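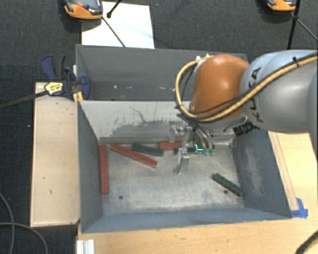 Wave pools and surf parks > Beginners

Skivdale or Wimura for a first time on a standing wave?

refilwe_m
Joined July 2022

Hello all. My name is Refilwe Modise and I have lived in this area for two years. Please excuse my English if something sounds strange.

I would like to try a standing wave, the kind where the water runs up a soft slope and you stay in one place. I can swim well, but I have never stood on any board, also not a skateboard. My sister is visiting and wants to come with me. There are two places we can reach: Skivdale, which is indoors, and Wimura, which is outdoors and farther along the 101. The prices are almost the same.

My questions are these. Which one is kinder to a beginner? Is it normal to begin lying down? And what should I wear? I have read very different opinions about swimsuits.

tidelinetom
Skivdale, no contest. The staff hold your hand for the first few tries (I mean they really hold your hand) and they turn the flow down if you ask. Wimura runs one speed all day.

Wear a rash vest and board shorts with a drawstring. Tie it twice.

Pancake Flop
Wimura does not run one speed all day. It did a few years ago. There is a slow hour in the morning now and it's the best beginner hour in the state if you ask me. Skivdale is fine but you spend more time in line than in the water. Last time I went I had maybe six rides in the whole session.

tidelinetom
Six rides is plenty for a first timer. Your legs are jelly after four.

refilwe_m
Thank you both. The waiting is a thing I did not think about. When there is a line, does everybody look at you while you fall? I do not mind falling, but my sister is more shy than I am.

Pancake Flop
Yes, they look. They also clap. At Skivdale the line is right beside the wave, at Wimura you wait behind a low wall and can't see much.

razia_d
I teach beginners, though at neither of these places, so I hope I can be fair. Begin lying down, on a bodyboard, for at least one full session. You learn how the water pushes, and you learn how to fall, and then standing up is less of a shock. When you fall, keep your arms in and let the water carry you up to the back. People get hurt when they put a hand down behind them.

About clothes: one piece suits are not as safe as people believe, because the water comes in at the neck and fills the whole thing. A tight long sleeve top over the suit solves it. Take out earrings and leave your rings at home.

Razia Durrani

tidelinetom
Don't agree about a full session lying down. That's an hour of paying to lie on your stomach. Ten minutes, then up.

razia_d
With a strong swimmer who also skates, I would say ten minutes too. She wrote that she has never stood on any board.

saltypretzel88
If you only want to get tumbled by water you can go to the old sea pool at Dronley for free. Open since 1912 and on a windy day the waves come right over the wall.

Pancake Flop
That's a completely different thing and you say this in every thread.

saltypretzel88
Because it's free in every thread.

refilwe_m
I did swim in Dronley last March and it was beautiful, and so cold that I could not speak after. But I would like to try the board.

One more question, please. My neighbor offers me his used Dhillon board for 200 dollars. It is short and has no fins. He says I can take it to either place. Is this a good idea, or should I wait?

tidelinetom
Wait. Both places give you a board with the ticket. Skivdale won't let you bring your own until you've done their intro class anyway.

Pancake Flop
For once I'm with Tom. Although if it's one of the older soft ones it's not a bad price. Press the edges with your thumb. If it stays dented, leave it.

razia_d
Please wait. After three or four sessions you will know if you like to stand or if you prefer the bodyboard, and many adults prefer the bodyboard.

refilwe_m
Then I will wait. I have booked the slow morning hour at Wimura, for both of us, with bodyboards first. My sister chose it when she heard about the wall. I ordered two long sleeve tops, and mine is already too big, so I must change it before we go.

tidelinetom
Wrong pool, but have fun. Get the smaller size, they stretch.

refilwe_m
Thank you, I will take the smaller one. Do they have lockers at Wimura, or do I leave the car key at the desk?

Pancake Flop
Lockers, coin ones. Bring quarters, the change machine is always broken.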